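Jun 25, 2018
By Dewanti Menon

We use cookies to improve your experience on this site. By continuing to browse you agree to our use of cookies.

One Glove for Everything? Speaker notes, Ororcombe packing and handling day

Start without the title slide. Ask the room who is wearing the same gloves at the packing table that they wear to shift boxes. Wait for hands. Most people put one up halfway and look at their neighbor.

I got into this through a sales call. A man from Plernetti told me that a single knit glove would cover "every task in a small food room," and he said it twice in ten minutes. I've been packing dried fruit and nuts for long enough to be suspicious of the word every. So I bought 31 pairs of assorted knit gloves, Plernetti's and other people's, and handed them out to my own crew at Piras for a month of ordinary work. It was not a study. I want to say that early because somebody is going to ask me for the control group.

What I can give you is a set of doubts, plus a few things I changed my mind on.

First doubt: small fruit.

(Keep this short. People here know what a raisin is.) 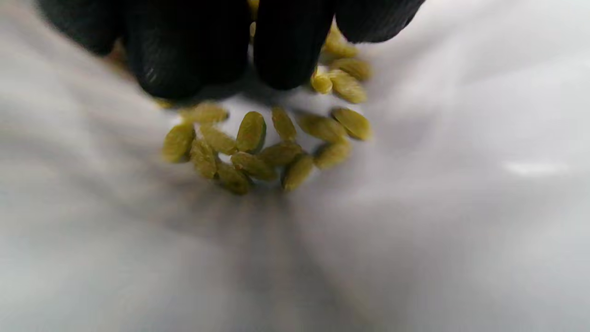 Sorting by hand is mostly a fingertip job, and a glove takes away some of your fingertip. How much depends on the knit, the fit and who you ask. With bare washed hands I can feel a stem on a raisin before I see it. With a knit glove I'm going by eye. Those are green raisins in the slide, the long wrinkled kind, on a crumpled white plastic surface, and it's the crumpling that I'd like you to think about. A raisin finds a crease and sits in it. You can chase it out with a bare nail. A padded knit tip tends to ride over the top of the crease, or it did for me and for most of my crew, and then you have to lift the sheet and shake it, which moves everything you already sorted.

Before you tell me to buy thinner gloves: I did. The thinnest were the nicest to work in and the first to go fuzzy at the tips. Fuzz near sticky fruit is a bad idea. If I had to name one thing I'd ban outright, it would be open knit touching food with no clean liner or food-safe cover over it, and I don't care how clean the salesman says it came out of the bag. Check your own local rules on this. Do not write down mine and call them rules.

-- Ask: does anyone wear a disposable over a knit? How do you stand it by lunchtime?

Second doubt: grip. I was the most sceptical here and I've had to back off a little.

The claim on the packet is always that the dots make the glove grip. Fine, but grip what? Cardboard grips itself. You could carry a cardboard box in oven mitts. The real test is something smooth, rounded and hard with no proper corner on it, such as a molded lid, a bin cover, the hood off a scale. Things like that get lifted, wiped and put back all day, and they do get dropped.
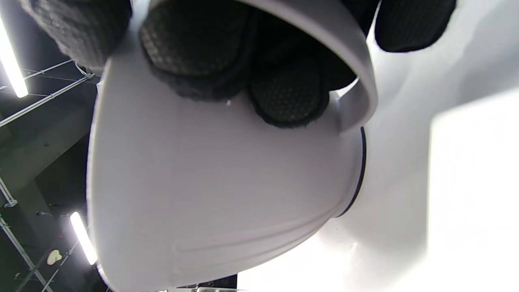 Dotted knit glove over the rim of a light gray molded shell.

Notes for this one: talk about the rim. If a part has a lip you can get your fingers over, then the lip is doing most of the holding and the glove gets the credit. Hook your fingers over a rim in a wool mitten and you'll feel quite secure. I would like one of these companies to show me its glove on a flat smooth side, palm only, no rim. I asked Plernetti for that and got a brochure.

All the same, my crew preferred the dotted pairs for lifting covers, by a wide margin, and they aren't people who are easy to please. The dots seem to help when your hand is a bit off, when you've taken hold too near the end of the lip and have to shift your fingers without putting the thing down. I'd call that useful. I wouldn't call it "total control," which is on the packet in capital letters.

The dots wear off, too. The pairs at Piras lost theirs at the index finger first, then the thumb. A glove with bald fingertips is a plain knit glove that you paid extra for. The extra, by the way, was 81 cents a pair from my supplier, so the argument is not really over money. It's over whether people notice when the thing they're relying on has gone. We now turn the gloves over at the start of a shift and look at the tips. It takes no time and it has thrown out more pairs than I expected.

(If running late, skip the next bit on washing.)

Washing. The label said they could be washed over and over. I don't know what over and over means and neither, I suspect, does the label. Ours went stiff. Someone will tell me we used too much soap, and they may be right, but we used the soap we have.

Third doubt, and the one that starts fights: cups.

A lot of small rooms portion into clear plastic cups. We do. They're cheap, you can see what's in them, and they weigh nothing, and that last part is the trouble. An empty or near-empty cup goes over if you brush it with a sleeve. A gloved hand is bigger than the hand you learned with, and you keep being surprised by the outside edge of it. Stivby sells a heavier cup with a wider foot and I have nothing against it except the price of shipping. Before you spend money, try moving the cups farther apart. We had ours packed in tight because it looked efficient. It meant every reach was a reach between two other cups.

Also, think about what's under them. A sheet of paper or cloth on the table is easier to change than a tabletop is to scrub, I accept that. But a covering with folds in it is a table with small hills. A light cup on a small hill is not standing on much.

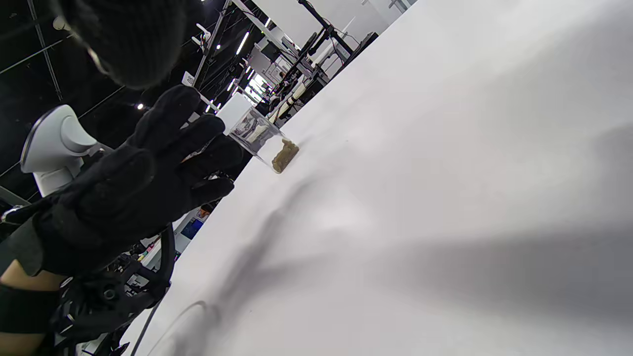 Neusa Portela disagrees with me on nearly all of this and has asked me to tell you so. Her view is that the cups were going over long before anyone put gloves on, that I spaced them out and changed the gloves in the same week, and that I therefore know nothing about which one helped. She would keep the knit gloves, tape the sheet flat at the corners, and stop paying any attention to me. On the tape she is right. We tape it now. On the rest I'd say that she has smaller hands than anyone else at the table and has never had to think where the outside of her glove is.

-- Expect a laugh, then move on quickly. She'll be in the second row.

I do take her point on timing. You'll hear several talks today with a big before-and-after number in them. Ask each speaker what else changed that month. In our case we also got new lights over one bench, and it was near the end of a 4000 bag order, when everybody is tired and then suddenly much faster because they can see the end. I can't pull those apart for you and I'm not going to put a percentage on a slide and pretend.

Fourth doubt: two-handed jobs. I've left this for late because I have the least to say for the glove.

Film, liners, bags, any thin clear plastic. You've got one hand holding something solid and the other trying to pick up a single layer of something that clings. Dots don't help you find an edge. They grab both layers at once. My crew's answer was to pull one glove off with their teeth, and please do not do that, and please do not let me see you do that. The better answer was to work the film loose before picking up the solid part, with clean bare hands or a thin disposable, and to leave the lifting gloves for lifting.
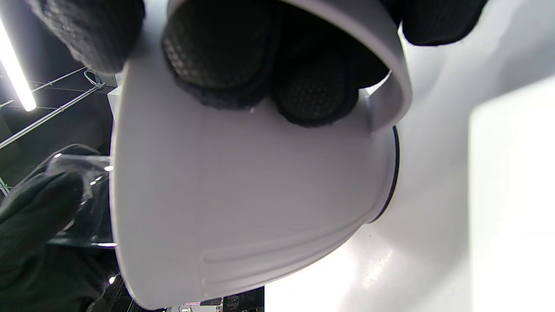 So that gives you two pairs, kept apart, and a change of hands halfway through a job. People hate it. They hated it at Piras for a solid week and a couple of them still grumble. I grumble. What finally made it bearable was a peg on each side of the bench, lifting gloves on the left, nothing else allowed on that peg. If your room is too cramped for pegs, a tub will do as long as it has a lid.

There were 44 of you signed up for this session, and I'd guess that a few came hoping for a model number. I don't have one. For lifting smooth covers I would buy the dotted knit again, checked every shift and binned when the tips go. For touching fruit I would not use it bare, whatever it costs. For cups, sort out your table first and then come and argue with me about gloves.

Plernetti says it has a new version out in July with a longer-lasting dot. I've ordered a few pairs. I'll wear them until they go bald and write down how long that took.

-- Questions. Pass the old gloves around, including the ones that went stiff. Get them back before the break, I'm short a left one already.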